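Section 4: Good practice at the hand-gripper station

I wrote this section after Ivar Backlund asked me for the third time where the rules for the station were kept. They weren't kept anywhere, they were in my head, so now they're here. It covers the Draltance hand grippers and folding work on the soft sheet. If you're after the arm mounting, that's section 6, and please read the guarding notes in section 5 before you go near it.

4.1 Before you sit down

1. Sign the station sheet. First name is fine, I can read most of you.

2. Check the white work surface is held down on both sides. If a bit of tape has lifted, replace it, don't press the old piece back and hope. A sheet that creeps during a run wrecks the whole batch and you won't notice until much later.

3. Leave marks on the sheet alone. I know it's tempting to scrub! We swap the sheet after 400 runs, and a half-cleaned one is worse than a grubby one because the shading changes partway through a set.

4. Run your hand along both gripper cables from the plug end up. You're feeling for kinks and for any spot where the outer jacket has gone soft. A damaged cable goes in the red tub with a tag on it, and you tell me or Davina Nisbet.

5. Take off rings, watches and bracelets. Roll your sleeves or button them, whichever you like, so long as there's no loose cuff near the jaws.

Caution: The jaws will happily close on a fingertip. It's not a terrible injury but it hurts like anything. Never test the closing force on yourself or on a mate.

4.2 Starting a run

1. Sit with your forearms level and let the cables drop along your arms toward your lap. Don't loop them around your wrist, even once, even if it feels tidier — you need to be able to let go and stand up in one go.

2. Pick up the left gripper first, then the right. The software labels them in that order and it sulks if you do it backwards.

3. Open and close each one fully, twice. The Hakisik panel should show both colours as green. If one stays amber, put both down and restart the panel.

4. Take your cloth by a corner or an edge and keep your bare fingers off it once the run has begun. If the cloth slips, pick it up again with the grippers. If it lands on the floor, end the run and mark it as dropped.

5. Move at the speed you'd fold your own washing. Going faster doesn't get you home earlier, it just gets you re-runs.

Note: A messy fold is still a good run. Please don't delete it. We need the ordinary ones, and my favourite sets have all sorts in them.

4.3 Stopping, breaks and floor rules

1. Take a proper break after 100 runs, or sooner if your thumbs ache. Get up and walk about.

2. Put the grippers down with the jaws open and well back from the table edge.

3. Step over cables, never on them, and don't roll a chair or stool across one. Anything new you plug in gets routed behind the equipment before you start.

4. Don't shift the posts, or any tape on the floor. If something's been bumped, stop and get it re-checked.

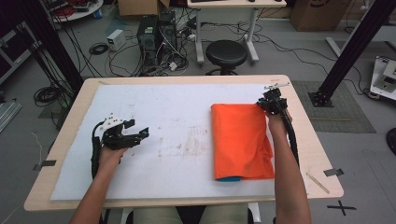 Roald Åberg wrote back that step 4 in 4.2 should also cover two cloths sticking together, and he'd like those ended and marked as dropped too, at least until the Myklebust labels have one of their own.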